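Printable Household Planner Sheets – Progress Report to the Esteves Fund
Reporting period: spring round, second half
Prepared by Lurdes Peixoto, Celov Print Resources
Last updated: October

1. Status

The planner set is on schedule except for the large-print edition. Of the sheets listed in the grant agreement, 45 are finished and posted for free download. The remaining 6 are laid out and waiting for proofreading. Downloads for the period came to 1,332, counted per file and excluding our own test downloads.

2. Work completed

The monthly calendar pages were rebuilt on a single grid. In the earlier version each month had its own layout, and the box heights drifted between months with five rows and months with six. All months now use six rows, with the last row left blank where it is not needed. The change costs a little writing space per day – most testers did not remark on it.

The chore chart, meal planner and address list share the same header block and margins. The left margin was widened to clear a three-hole punch. Line weight on the writing rules was raised one step after the Verkcombe library reported that the rules dropped out on its older laser printer. Reprints on the same printer were legible in both normal and toner-saving modes.

Each sheet is supplied in letter and A4. The A4 files are set separately. Scaling the letter files left uneven margins and moved the punch line.

3. Testing

Test packs went to two sites, the Verkcombe library and the Nalby community center. Each pack held one copy of every finished sheet on plain copy paper, plus the calendar pages on card stock. Comment slips were collected on a Tuesday evening at Nalby and by drop box at Verkcombe.

Most comments concerned the weekly planner. Users wanted the week to start on Sunday and on Monday in similar proportion, so both versions will be kept. Several people asked for an undated version of the budget sheet, and that has been added. A request for fillable files was noted but falls outside the current agreement.

4. Problems and changes

The large-print edition is behind. At the larger type size the address list runs to a second page and the column headings no longer line up with the entries.

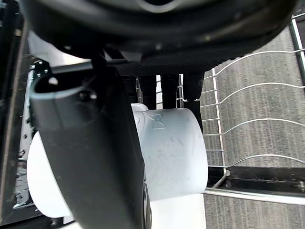

Two fixes have been tried. Dropping the email column restores the single page but removes a field that testers used. Turning the page to landscape keeps every column, though the punch margin then falls on the long top edge and the sheet cannot be filed with the others. The current plan is to accept two pages and repeat the headings on the second.

Color use was also reduced. The original birthday and holiday markers relied on red and green fills that printed as the same gray on black-and-white machines. They have been replaced by an outlined circle and a solid square.

5. Budget

Spending is within the approved lines. Card stock came in above estimate and was covered by the underspend on postage – no transfer between headings is requested.

6. Next period

– Proofread and post the remaining sheets.
– Finish the two-page address list in large print and send it to Nalby for testing.
– Replace the download page index, which still lists files by upload order.
– Submit the final accounts with the closing report.

Contact: Lurdes Peixoto, Celov Print Resources | © Celov Print Resources | Back to top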